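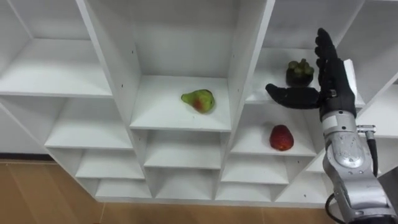 Hjalti Þrastardóttir told us in the first week that a fruit bowl is where pears go to be forgotten, and we ended up building our whole semester project on that remark! We had been planning something on lunch waste in general, which was far too big for one term, and the bowl idea got us down to a question we could test: do people eat more of the fruit if every piece has its own place on a shelf?

Background

The student lounge at Odidthorpe gets a fruit delivery every Monday morning from Huerta, a small grocer two streets over. Before our project everything was tipped into 2 big bowls on the counter by the sink. Apples and bananas went fast. Pears, plums and anything a bit unusual sank to the bottom, got bruised, and were thrown out on Friday.

We read up on how stores lay out produce and noticed that the expensive fruit is nearly always shown one piece at a time with space around it. Would that work in a lounge where the fruit is free? We really wanted to find out.

The shelf

We used a white cubby unit, the stepped kind where the compartments get lower toward the floor. The glossy white panels were a lucky choice. A green pear with a red blush looks terrific against plain white, and a mangosteen with its leafy green top looks like something from a museum case. You can spot the color of a single fruit from across the room.

The steps also gave us different heights to compare. We wrote down which cubby each piece started in, and at the end of the day which cubbies still had fruit. We left plenty of them bare on purpose. In our first tryout we filled every compartment and it just looked like storage (one person put their gloves in it).

What we did

The test ran for 20 school days. On bowl days the fruit went out the old way. On shelf days we set out single pieces and refilled from a crate in the closet whenever we passed by between classes. Over the whole test we put out 387 pieces of fruit, and 263 of those were taken.

We also left a notebook on the counter for comments. The best part of the project, for us, was reading it at the end of the day. Several people had never tried a mangosteen and wanted to know how to open one, so we taped up a card: press the shell between your palms until it cracks, then pull off the top.

What we found

Pears did much better on the shelf than in the bowl, and they had fewer bruises too. Bananas made no difference at all, people will take a banana from anywhere. Fruit at chest height went first. The lowest cubbies were slow, and we think a lot of people never looked down there.

Refilling was more work than we expected. On days when Trosum Hall had exams, none of us could get to the lounge before 2 in the afternoon and the shelf stood bare for hours, so those days probably pull our shelf numbers down.

What we would change

We'd like to run it again with the bowls and the shelf out at the same time, and with the fruit moved to a new cubby each day so height and type of fruit don't get mixed up. The mangosteens kept getting the good spots, and that was our own fault, we liked looking at them! We would also put a small lamp over the lower cubbies.

The Zindberg reading room has asked to borrow the unit next term. Our tally sheets and the notebook are in the project folder, along with the card about opening mangosteens.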